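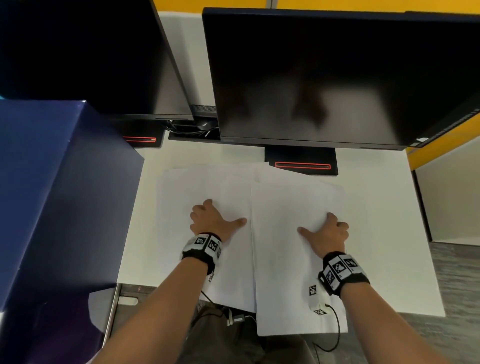 Session 5: Reading aloud in worship

Handout for the Drekbridge lay readers' course, July 23, 2018

Most congregations hear far more scripture than they read at home, so the reader's job matters. Read the passage through at least 2 times before Sunday, once silently and once standing up. Check names in advance.

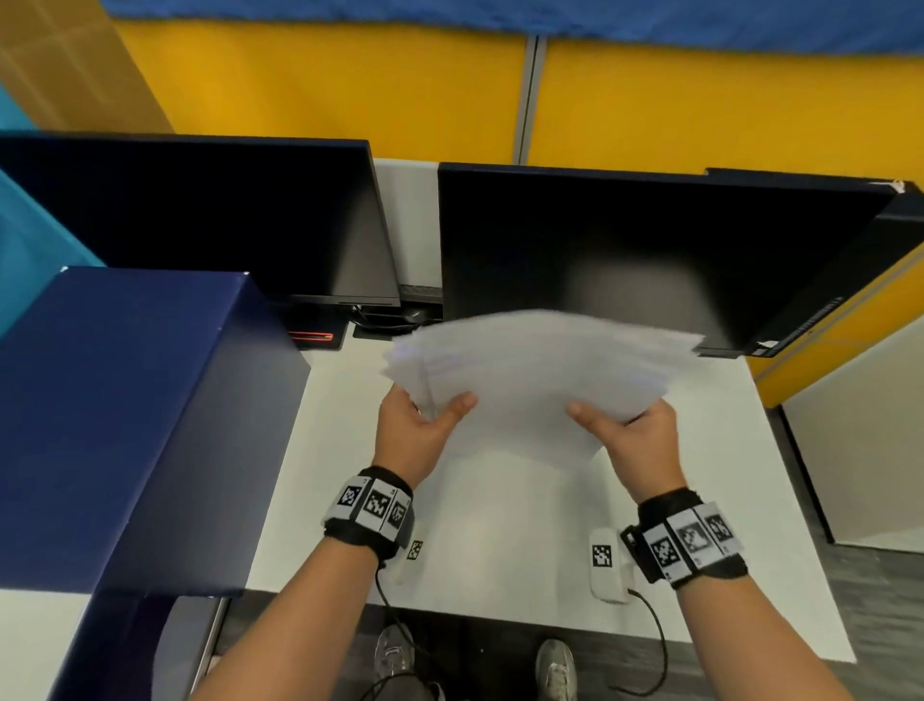

Look also at what comes before and after the set verses. A reading that opens with "therefore" needs the earlier argument in your head, even if you don't read it out.

Pace

Most beginners go too fast. A passage of 300 words should fill a good two minutes, with a pause before the closing response.

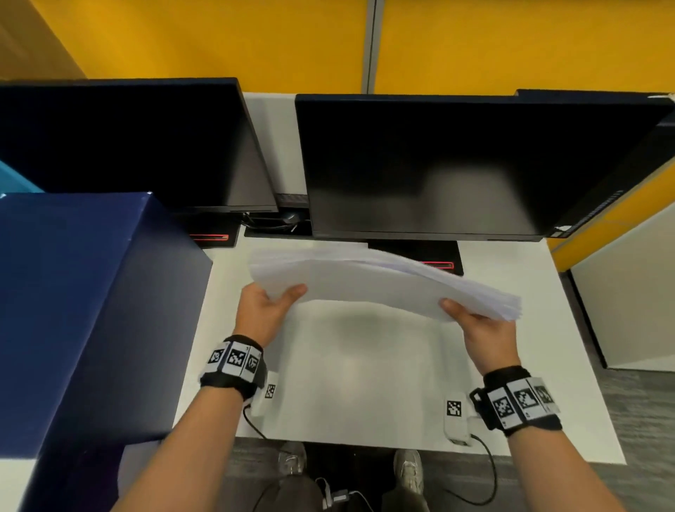 Long readings from the prophets need marking up on paper. Put a stroke where you'll breathe. If you've printed several, hold the stack in both hands, thumbs on top, and keep your head up. At Sorlow the lectern light is poor, so use large type.

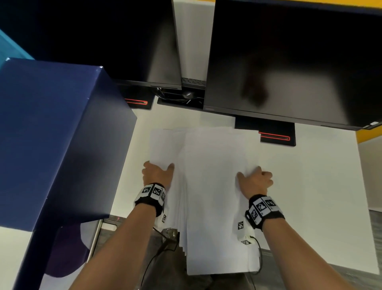
Sunil Amarasinghe asked whether readers should introduce the passage in their own words. One sentence is enough, and agree it with the minister first.

For next time: prepare Ruth 1.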